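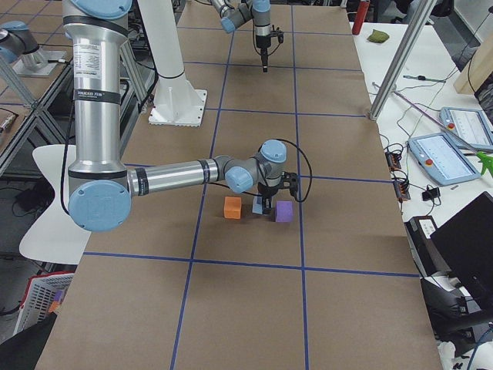 October 12, 2024. Re-covered the long table. The old paper had gone soft along the front edge and the tape was lifting, so it all came off, two full bags of it. The new roll is the Narkton kraft, a little heavier than what we had before and less inclined to curl once it has been pulled flat. The blue tape went back down in the same pattern of rectangles, and for the check afterward I kept the three foam cubes together in one cell, orange on the left, light blue in the middle, purple on the right, just past a vertical line and above the horizontal one.

Paper first. Cut it long, let it lie flat for an hour, then taped the far end and pulled toward the front. Antonina Tymoshchuk held the roll. One wrinkle near the middle that I could not get out, so I slit it and laid a patch under the tape line, where it does not show much.

Tape next. Used the Forden roll until it ran out and finished with Stellonside. The Stellonside is a hair narrower. Lines marked in pencil with the steel rule first, then taped with the left edge of the tape on the pencil mark. Last time we centered it on the mark by eye and the cells came out uneven. Please stick to left edge from now on, also for repairs.

Time: nearly 56 minutes for the taping alone, not counting the paper. The crossings are slow. I cut the short pieces first and ran the long ones over them, which holds down the ends.

Cubes. Wiped all of them with a damp cloth and left them on the rack to dry before putting them out. The foam picks up lint from the shelf, so they now live in the Leite box with the lid on. The lid sticks, push from the left corner. Anything with a torn corner goes in the scrap bag and not back in the box.

Left over: 19 feet of kraft on the roll, standing behind the door. Not enough for another full cover, fine for patches.

To do:
Order tape, same width as the Forden if they still have it.
New blade for the knife, this one drags and tears the paper.
Check the patch in October before the end of the month and redo it if the edge has lifted.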